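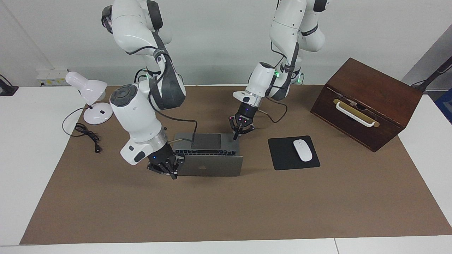
Gladys Taipe
Thread starter, Small Desks section moderator

Left-hand mouse, lamp on the right: where should the cord go?

Posting the current layout for comment. Table is white, sits near a wall with a socket panel on it, and carries a brown mat over most of the top. On the mat: laptop, dark mouse pad, white wireless mouse, white desk lamp, and a small wooden unit with a bar handle on a brass-coloured plate.

Left and right below are as you face the keyboard. Mouse is on the left. Lamp goes on the right. The wooden unit is on the left as well, beyond the mouse pad and nearer the front.

Three constraints.

1. The table top is 122 cm wide and is not getting any wider.
2. The mat is a Gonus, sold as 1000 mm.
3. The lamp cord is long. With the plug out it lies in coils on the mat, and with the plug in there is still far too much of it.

Questions. Does the lamp belong on the opposite side to the mouse, or the same side? And what do people do with surplus cord on a mat they would rather not stick things to? I have a pack of Vukico adhesive clips and am reluctant to open it.

pencil_tray
Member

Opposite side to the mouse. The usual advice is lamp opposite the writing hand, and a mouse hand counts for this purpose. With the light coming from the right, your left hand doesn't throw its shadow over whatever you are reading. You have it correct already.

The shade in your picture is tilted away from the laptop, though. Turn it in before you judge anything.

halfturn
Member

Disagree on the mouse hand counting. You don't look at a mouse. The rule exists for pen and paper. If Gladys writes right-handed and mouses left-handed (plenty do, me included), the lamp should be on the left and the wooden unit should move.

pencil_tray
Member

If. She hasn't said.

Gladys Taipe
Thread starter, Small Desks section moderator

I write with my right. Mouse moved to the left two years ago because of a shoulder and stayed there. So halfturn's case applies, but I write perhaps a page a month at this desk. Everything else is typing.

bodkin
Member

Then neither rule matters much and you should place the lamp by where the cord is shortest. Measure from socket to lamp base, add 200 mm for slack so the base can be turned, and take up the remainder. Do not wind it tightly. A loose figure of eight with a hook-and-loop tie, hung under the table edge, and leave the mat alone.

The switch is on the base, so the base has to stay within reach. That rules out the far corner for me.

coldpress
Member

Agree with bodkin except on hanging it under the edge. On a table made up of more than one panel, check what is underneath first. I fixed a cord tray across a join on mine and could not separate the two halves afterwards without taking it down. Keep any fixing to one side of the join.

Also, Vukico clips on a coated white top: the adhesive is good, too good. Test one on the underside and leave it through October before committing.

Gladys Taipe
Thread starter, Small Desks section moderator

There is a join, so noted. It runs front to back and the mat hides most of it. Second view, with the lid open. 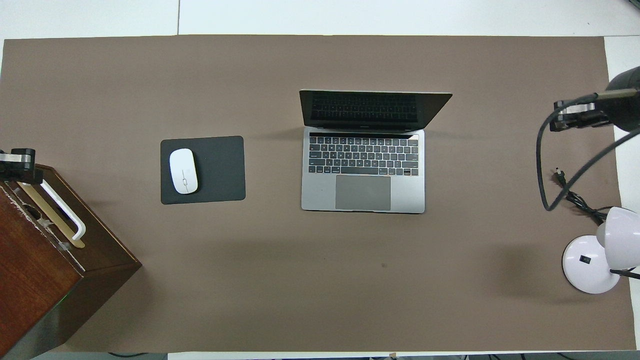

halfturn: The gap between the laptop and the mouse pad can close up. Bring the pad in until it is 20 mm from the laptop and your elbow comes in with it, which matters more for a shoulder than where the lamp goes. The mouse can then sit in the middle of the pad. You have it on the left half, so every movement starts further out than it needs to.

bodkin
Member

Seconded on the pad. I would go the other way on the laptop, however. It is right of centre on the mat, and the obvious thing is to centre it. Don't. Sit square to the keyboard and let the mat be off-centre. The mat has no opinion.

pencil_tray
Member

Centring the laptop leaves less room on the left, and the wooden unit already has that corner. What is kept in it?

Gladys Taipe
Thread starter, Small Desks section moderator

Stamps, a stapler, spare batteries for the mouse. Opened once a day at most. It has scuffed edges with white wear marks that I keep meaning to touch up. Wax stick or stain pen?

coldpress
Member

Stain pen first, wax afterwards if there is still a step you can feel. Wax on its own over a pale edge will look like wax. Go one shade lighter than you think on a red-brown finish, since a second pass darkens it. Ríos do a pen in mahogany that I have used on picture frames. I haven't tried it on anything that gets handled.

pencil_tray
Member

I would put felt pads under it before touching the finish. Anything with a hard bottom edge will mark that mat sooner or later if it gets dragged.

halfturn
Member

And if it is opened once a day it doesn't need desk space. Shelf.

Gladys Taipe
Thread starter, Small Desks section moderator

No shelf on that wall, and I am not drilling near a socket panel. It stays on the table.

Decisions so far: pad in to 20 mm, laptop stays where it is, lamp stays on the right with the shade turned in. Cord in a loose figure of eight, tie only, clips remain in the packet. Felt pads ordered.

Still open is whether to swap the lamp for a clamp type. Veltport list one with a shorter cord, but I can't find the jaw opening anywhere on their page.

bodkin
Member

Email them for the jaw opening, and measure the edge of the table with the mat folded back. Clamping over a mat leaves a dent.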